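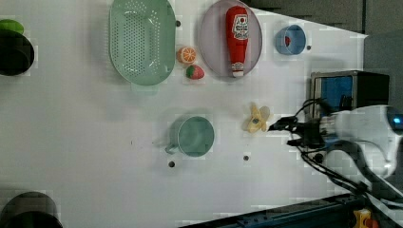 What comes in a play kitchen set, and can the pieces be bought separately?

Each set has a mix of pretend food and the dishes to serve it in. Most pieces are also sold singly, so a lost cup or a missing banana peel can be replaced without buying the whole set again.

Mostness Play Kitchen Tableware and Food
Item no. 1508
Sold by Bangera

The Mostness line is meant for classrooms, waiting rooms and homes where the toy dishes get used every day. Pieces are close to the size of the real thing where a small hand can manage it, and smaller where it can't. The colander is the largest piece. The fruit is the smallest.

Dishes

Colander, mint green. Oval plastic basin with rows of small holes. Big enough to hold all of the food in the set, and many customers use it as the storage bowl at the end of the day.

Plate, lavender-gray. Round, with a shallow rim. The ketchup bottle will lie across it.

Mug, teal green. One handle. Stands on its own and takes a child's spoon.

Cup, light blue. Smaller than the mug. Stacks with other cups of the same size if you order extras.

Food

Ketchup bottle, red with a white cap. White label with a red logo. The cap does not come off and the bottle is not meant to be filled.

Banana peel, pale yellow. Opens out in flaps from a brown tip. The matching peeled banana is listed under item no. 1598, along with the rest of the cut fruit.

Orange slice. Half round, with the segments marked on the cut face.

Strawberry, red, with pale seeds and a green leafy top.

Choosing a set

The basic set covers one or two children. For a group, we suggest the basic set plus two extra mugs and two extra plates - food tends to get shared but dishes do not. Child care centers that order by the carton should ask for the Omano pack, which holds the same pieces without the printed retail box. Colors in the Omano pack are the same as in the basic set.

Dishes may vary a little in shade from one production run to the next. If you need replacement plates to match older ones closely, send us the number molded on the underside and we will check it against stock.

Cleaning

Wash by hand in warm water with dish soap. Rinse the colander from the back so that crumbs and modeling dough come out of the holes. Shake water out of the cup and mug and leave them upside down to dry. Do not use the dishwasher's heated dry setting. Do not put any piece in a microwave or on a stove.

The printed label on the ketchup bottle should be wiped, not soaked. Replacement labels are not available.

Age and use

For ages three and up. The strawberry and the orange slice should be kept away from children under three. The dishes are toys and are not intended for serving real food or drinks.

Storage

The full set fits in the Drako bin, size medium, with the colander at the bottom and the plate on edge. The bin is sold separately, and its lid also fits the older bins we carried before July.

Ordering

Cartons ship from our main warehouse. Orders of more than 1000 pieces need extra time, so please call before placing one. Single replacement pieces ship in a padded envelope, except the colander, which needs a box.

Page updated 03/01/2019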